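Sestberg Community Help
Robotics and automation: Gathering demonstrations

How should block positions be varied between recorded demonstrations?

Posted by Drorwood Lab
25 June 2024

Our group is preparing a set of demonstrations from which an arm is to learn to push a named block to a named place on a board. The written instruction for each run takes a form such as "push the blue cube to the green star". The plan approved in May calls for 3,000 runs, of which 800 have been recorded.

At present the operator sets the blocks out by hand before each run, with generous space between them, and returns the arm to the same starting height. We are concerned that operators fall into habits. A review of 33 runs chosen at random showed the green star in the same corner of the board in most of them.

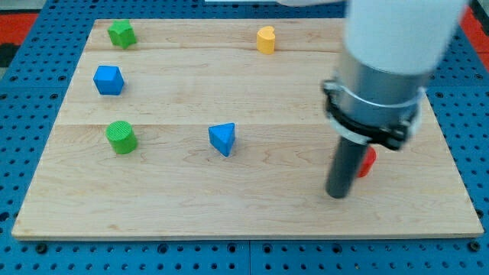

Buzatu wished to know whether the layouts were drawn up in advance or left to the operator, and remarked that the answer would decide whether the existing runs could be kept. They are left to the operator. The instruction is also written by the operator, after the blocks have been set down.

We should be grateful for guidance on two matters. Is it preferable to follow a printed list of layouts, and should runs in which the wrong block is touched be discarded?

3 replies

Dedberg Automation

A printed list is to be preferred. Divide the board into a grid of nine cells and have a short script assign a cell and a rough angle to each block. The operator need not be exact, as small errors in placing are useful variation in themselves. The script should also choose the instruction. Where operators choose it, they tend to select the block nearest the tool, and the system may then learn to do the same whatever the words say.

A share of the layouts should place two blocks close together or touching. Widely spaced blocks are easy to push singly, and a system trained only on such layouts is likely to perform badly once the board becomes crowded.

The existing 800 runs need not be thrown away. Record the starting layout of each, count how often every block appears in every cell, and weight the new list towards the combinations that are lacking.

With regard to the second matter, runs in which the wrong block is touched should be kept and marked. If the operator then corrects the error and completes the instruction, the run is of value. If the run is abandoned, it should be stored separately and left out of the first round of training.

Buzatu

I concur with the above as regards the script. Please also vary the starting position of the arm. Ours was always parked on the same side, and blocks beneath it were partly hidden from the camera at the start of the run.

Sestberg user 33

We just shuffle them by hand and have had no complaints.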